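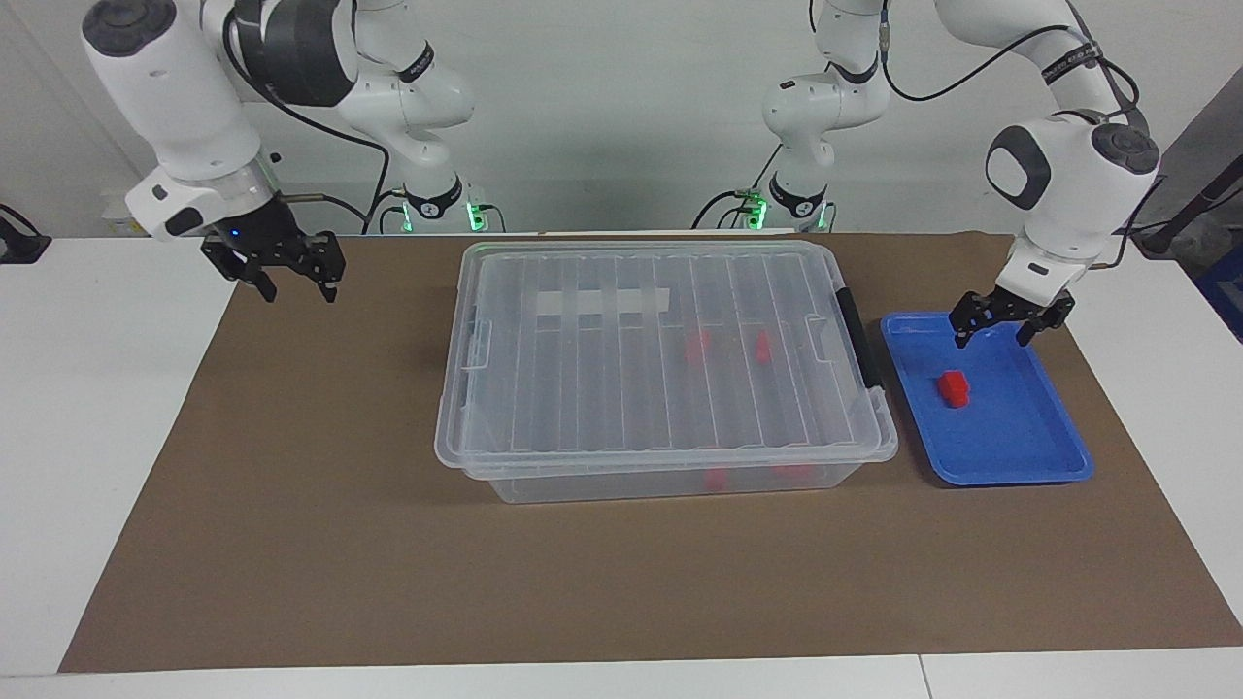

Moving my workbench into the spare bedroom – floor question

Posted by trindale_raed, 10 April 2018

Hi all! We're finally giving up on the garage (it was 19 degrees out there in February and my glue wouldn't set) so I'm taking over the spare bedroom. It has beige carpet, the fluffy kind. My wife wants to keep it. I want it gone before the bench goes in. What did you folks do?

dewanti_s
Pull it up. I dropped a jar of wood stain on mine the first month and cried a little. Sheet vinyl, 100 bucks from the remnant rack, done in an afternoon.

ClydeB
Disagree. Carpet's warm and it's quiet, and if you ever sell, the next people get a bedroom back. I put a big chair mat down and then a sheet of hardboard over it. Three years now and no stains.

dewanti_s
Clyde, you build birdhouses with a handsaw. Does your bench not wobble on all that padding?

ClydeB
It wobbled for a week, then I screwed it to the studs. And they're very nice birdhouses!

tad_o
Screwing it to the wall is fine until you need to get at the back of something. I'm with Dewanti on this one. Go look under the carpet first though – ours had oak under there, and I'd been walking on it for years without knowing.

trindale_raed
OK, I just peeled up a corner in the closet. Plywood, and roughly 1000 staples. No oak for me.

tad_o
Ouch. Get knee pads and a good pair of pliers.

trindale_raed
Wife says vinyl's OK if she picks the color. Going to the store Saturday.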